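June, notebook, second entry on the Hurmont job

Back from two nights at the Hurmont. Writing this up before I talk myself into being kinder about it. The draft listing the hotel sent us says "boutique calm in the heart of Hebden, moments from everything." Our job is to decide which of those words survive.

**Location.** Moments from everything is a stretch. It's close to the covered market and the bus station, fine. The riverside, where the listing sends people for dinner, is a proper walk with a hill in it, and the hill is on the way back. I did it with a bag and I did it without. Suggest "a short walk from the market, a longer one from the river." They'll hate it. The competing place, the Jenden, says "ten minutes from the river" and also isn't, so the whole town seems to have agreed on one optimistic stopwatch.

**Arrival.** Check-in is listed as 2 p.m. I showed up at 2 p.m. on purpose. Room ready at 2:40. On the second visit to the desk I was told 2 p.m. is when check-in "begins as a process." Put that in quotes in the report exactly as is. No drink offered, no apology, though the person at the desk was pleasant and busy and plainly on their own.

**Room.** Third floor, street side. Bed good, better than I expected from the photos. Pillows too soft for me, but that's taste and shouldn't go in the score. Blackout curtain stops short of the sill by a hand's width, so at dawn there's a bright stripe right across the pillow. One outlet by the bed, on the wrong side if you sleep near the door. Shower pressure fine at night, poor at 7:30 a.m. when everyone else is up. I ran it again at 10 a.m. and it was fine. So the pressure complaint in the guest comments is real but it has hours.

**Noise.** This is where I part ways with the word "calm." Delivery trucks start before six. The ice machine on our floor is behind a door that doesn't latch. Could be fixed with a new strike plate and an afternoon. I'd hold back "calm" until somebody fixes it.

**Breakfast.** Served in the basement room, low ceiling, decent light. Eggs to order, good. Bread from the market, good. The "locally sourced buffet" is one table of local things and one table of the same packets you get anywhere. Coffee is from a machine and tastes like it. I asked for tea the second day and did better. 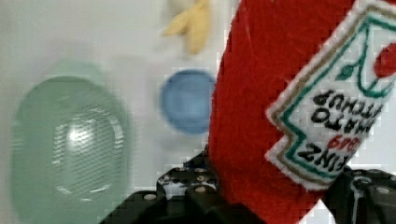

Family rooms next, because they're the part of the listing I trust least. The claim is "thoughtful touches for younger guests," and the hotel wants to charge 80 more a night for them. I asked to see two of the family rooms and got shown one. It has a bunk that's solid, a bathroom step, a night light, and a plug-in monitor that the desk has to come and unlock. That's useful stuff and the listing mentions none of it. What it does mention is "playful design," and this is the word I'd question. Playful how? A plush Heinz ketchup bottle, with fuzzy red fabric and the big label sewn on the front, is playful, I'll give anyone that. A stripe of orange paint above the headboard is paint. If they want to sell playful they should tell us what a child can pick up. If they'd rather not, say "bunk, step, night light" and let parents work out for themselves that it's worth having. Parents read lists. I don't believe any parent has ever booked a room because of an adjective.

**The rate.** Standard room is 200 a night as advertised. What I paid was more, once the city charge and the "amenity contribution" went on. I asked what the contribution covers and was told the gym. The gym is two treadmills and a mat in a room with no window, and one treadmill had a note taped to it. The Jenden charges less up front and has no contribution, but parking there is extra. Need to lay both out the same way, all in, or the comparison table is useless.

**The star claim.** Their summary says 3,000 happy guests a year. I have no way to check the number and I have no idea how they measure happy. My guess is that it's just guests. Cut it, or change it to guests and make them send us the booking totals.

**Ava.** I ran the whole draft through Ava when I got home, to see what the tone checker makes of it. It passed everything. It flagged "longer" in my river sentence as negative. So Ava likes "moments from everything" and doesn't like a hill. I know the rest of the team is happier with it than I am, and it does catch repeated words, but I don't think it should get a vote on facts. It hasn't walked up from the river.

To sort out before the draft goes back:

- ask again for the second family room, and go at a time they haven't picked
- walk the river route at night, check if the path is lit the whole way
- get the amenity contribution in writing
- same stay at the Jenden, street side, same check-in test
- find out if the rear rooms are any quieter (desk says yes, desk would)

Provisional score: I'd recommend it for one night, with earplugs, to someone who has business near the market. For a week with kids I'd want to see that other room first. Photos of the curtain gap and the ice machine door are in the shared folder. Receipts are in the envelope, minus the tea, which I paid for in coins and forgot to ask about.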